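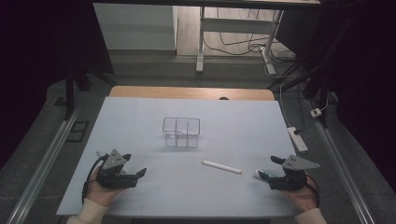 Accueil Forums Rangement et bureau Petits contenants Connexion

Boîtes transparentes à compartiments : on met quoi dedans ?
19 réponses 1 398 vues Partager

wagner_h
Bonjour à tous ! Je me suis enfin lancé dans le tri du tiroir du bureau, celui où tout tombe depuis l'emménagement. J'ai étalé une grande plaque blanche sur la table en bois pour y voir clair et j'ai posé au milieu une boîte rectangulaire en plastique transparent, avec des séparations transparentes elles aussi. Elle est encore vide et je la trouve déjà superbe !! On voit tout à travers, pas besoin d'étiquettes.
Ma question : vous rangez par type d'objet ou par usage ? J'ai des craies, des gommes, des trombones, des embouts de câble, des punaises, et un tas de bidules que je n'arrive pas à nommer.
Wagner Honorato

mirabelle64
Par usage, sans hésiter. Chez moi il y a la case « courrier » (timbres, trombones, petit stylo), la case « réparer vite fait », la case « enfants ». Avant j'avais une case par sorte et je sortais trois boîtes pour fermer une enveloppe.

Plokel
Pas d'accord du tout avec mirabelle. Par usage ça marche une semaine, ensuite le trombone se retrouve dans trois cases et on en rachète. Par type, chaque chose a une seule adresse. J'ai 60 cases au total à l'atelier et je retrouve tout les yeux fermés, même les rondelles.

mirabelle64
60 cases pour un atelier, d'accord. Wagner parle d'un tiroir de bureau !

hiwot.w
Bonjour Wagner, quelle bonne idée la plaque blanche ! Je fais pareil avec une vieille nappe cirée et ça change la vie, les petits trucs clairs sont quand même un peu durs à repérer dessus (une craie blanche sur du blanc, il faut la chercher) mais tout le reste saute aux yeux.
Pour les craies, attention : mesure la case avant. Les miennes étaient trop longues d'un rien, j'ai fini par les mettre en diagonale et on perd toute la place autour. Et la poussière de craie se dépose partout, sur du transparent ça se voit vite. Un bout d'essuie-tout au fond et c'est réglé.
Hiwot Woldegiorgis

wagner_h
Merci Hiwot, je n'avais pas pensé à la poussière. Je viens de mesurer : la grande case fait 90 mm, ça passe tout juste pour les craies entamées. Les neuves resteront dans leur carton.

papi_bricole
Moi je déteste le transparent, désolé. Ça fait fouillis même rangé. Une boîte opaque, une étiquette, terminé.

hiwot.w
Papi, c'est tout l'intérêt, on voit le fouillis donc on s'en occupe ! Avec mes boîtes opaques j'ai gardé des piles mortes pendant des années.

Plokel
Là-dessus je suis avec Hiwot. Et vérifie que les séparations descendent bien jusqu'au fond. J'ai eu une boîte où les punaises passaient dessous — un cauchemar. Tu mets des punaises à gauche, tu secoues un peu, tu les retrouves avec les gommes.

wagner_h
Test fait avec une punaise et un grain de riz, rien ne passe. Je suis ravi !
Pour l'instant je pars sur un mélange : craies et gommes ensemble, trombones seuls, embouts de câble seuls, et une case « à identifier » que je m'engage à vider en septembre.

mirabelle64
La case « à identifier », on en a tous une. La mienne a sa propre boîte maintenant.

papi_bricole
Les gommes avec les craies ? Elles vont être blanches en deux jours. Mets-les avec les trombones.

wagner_h
Bien vu, je déplace les gommes. Par contre les trombones restent seuls, j'y tiens — ils s'accrochent à tout.

hiwot.w
Et si tu as des câbles courts, roule-les et glisse-les dans un tube de carton coupé avant de les mettre dans la case. Je le fais pour ceux des écouteurs et ils ne font plus de nœuds. Tiens-nous au courant, j'adore ce genre de sujet !

Page 1 sur 2 Suivante
Haut de page Contact Règles du forum © Forum Kustent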